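Sunday, June 2, 2024

**Shrimp stock, batch 3 (Gadora order)**

Shells from the Friday order, kept frozen flat in bags. Weighed 300 g, rinsed, patted off. Roasted them dry in the wide pan until the edges browned, then added onion, celery and a spoon of tomato paste. Covered with cold water and kept it under a boil. Probe read 293 g of shells going into the pot after trimming – the scale log has it, not the probe, fix the template.

Strained after 40 minutes. Batch 2 went over an hour and tasted chalky, so the shorter time stays. Tarcísio Rezende tried both cold and picked this one. He wants less celery.

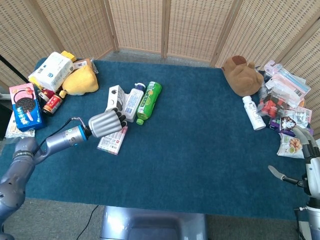
## Poaching test

Used the new stock with salt and a strip of lemon peel. Held the pot at 70 °C and dropped the Sevell shrimp in straight from the fridge. Pulled them when the thickest one was firm, then into ice water. Good snap, no rubber. The Folside ones were smaller and went past it in the same time.

156 g of cooked meat after peeling. Half went into the rice bowl with mango and radish left out, lime and scallion only. Needs more acid.

## To do

- Repeat with the Folside shrimp, shorter hold
- Cut celery by half in batch 4
- Ask Sandberg for head-on prices in August
- Label the stock tubs before they go in the freezer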